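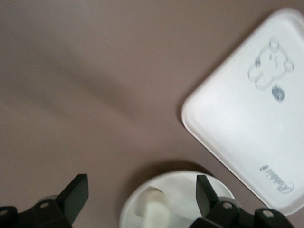

Rilel Tableware Notes

Wed 22 April - by Jadwiga Pawłowska
2 min read

README for the little tableware set I can't stop adding to! It covers trays, dishes and saucers, mostly white, mostly everyday stuff.

The white plastic tray with the animal face is my favorite so far. The face is only a pale gray outline, with "Rabbit" in script lower down - so sweet on a plain tabletop. The round white dish is filed under "dishes, shallow rim".

What's in the folder
- items.csv: 36 entries, one per piece
- notes.txt: shape, color, rim, any lettering
- todo.txt: roughly 15 pieces from the Brivusa box, still to enter

Lettering goes in exactly as it's printed on the piece, capitals and all. Corrections are very welcome, especially on the older saucers I started in January!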